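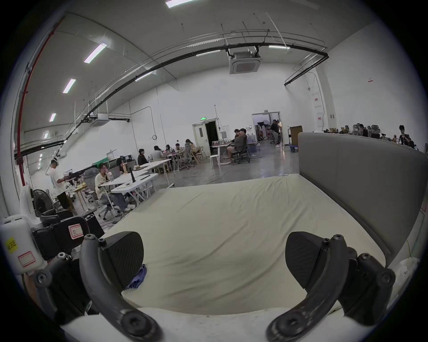
Nov 14, 2023 -- notebook, visit to Soltavero

Written the same evening, partly from my small paper notes and partly from memory. Colin, please correct where I understood wrong.

We were received by Lorraine Heywood, who runs the collection side. The visit was planned as a one-hour demonstration, but she let us stay until the evening shift came, so we saw more than in September when they only showed slides. The hall is one large room with polished concrete floor and desks along the side. People work on many things at the same time there and it is quite noisy. For me it was difficult to hear in the beginning.

The bed task.
This was the main thing I wanted to see. They have a real mattress with a cream sheet and a padded headboard, and the operator works on it with the hand-held gripper. Two curved fingers, black pads on the ends. The task of the day was with a blue cloth: pick from the mattress, open it, fold it in two, put it down flat. Lorraine did the first ones herself and talked while she did it. She goes in very low, almost parallel to the sheet, and closes late. If you come from above, the pads take the sheet together with the cloth and then the episode is thrown away.

I tried it. My first 5 attempts were all bad. I was closing too early and I also turned the wrist too fast, so the tracking was lost for a moment and the software rejected it. After that Lorraine told me to count slowly in my head during the closing. It helped. Colin was better than me from the start, he says it is from years of using tweezers.

Numbers she gave us: 611 accepted episodes for the bed task until this morning, out of 1,277 recorded. I asked if this is not a low share. She said the early days pull it down, before they changed the instruction sheet, and that now most are accepted. She did not have the number per day with her. To ask again by mail.

The pads.
They had smooth pads before, from Hovex. The present ones have a light texture. With the smooth ones a thin cloth was slipping out when the operator lifted quickly. I asked if the texture wears down, and she said they change the pads when the operators complain, there is no fixed interval. I would prefer an interval for our own setup. The fingers are held with hex screws, many of them, and she checks them every morning with a key. One was loose last month and it gave a small play in the left finger, which they found only afterwards in the data. All that afternoon's work was lost.

Headset.
Some people in the hall work with a headset. Colin asked several questions on this, I was still at the bed and have not noted the answers. Colin, can you add them under here?

(CW: She said they are comparing headset recording with hand-held only, same tasks. No result yet. The headset people need more breaks, she plans two shorter sessions in place of one long. I did not get the model.)

Evaluation side.
The data goes to the Chornovol policy, trained overnight. We did not see it run on an arm, the arm is at the other site. She showed us a video on her laptop: the fold is good, the placing is less good, the cloth lands with one corner under. Same mistake every time in the clips I saw. My opinion is that the operators let go before the cloth is fully down, I was doing this too. I said it to Lorraine and she wrote it down, so maybe it is of use to them.

Light.
Fluorescent tubes on the ceiling, no blinds or diffusers anywhere that I noticed. She says they keep the light as it is on purpose -- they want normal variation. In our lab we spent a lot of time on lamps. I am not sure anymore that it was necessary for cloth. For shiny objects I would still keep them.

What I want to take over for Drellumau:
- the instruction sheet in the new form, one page, she will send it
- textured pads, at least one set to test
- screw check in the morning, before the first recording and not after
- wait after placing, then open. Count to 2.

What I would do differently: the sheet was never pulled flat between attempts while we were there. Lorraine says the wrinkles are wanted. But then it should be written in the log how the sheet was, and I saw no field for it.

Open points: acceptance per day (mail to Lorraine). Price of the pads. If they would lend us one gripper for two weeks, Colin thinks yes, I did not dare to ask directly.

My right thumb is sore from the trigger. For long sessions we need to look at the spring.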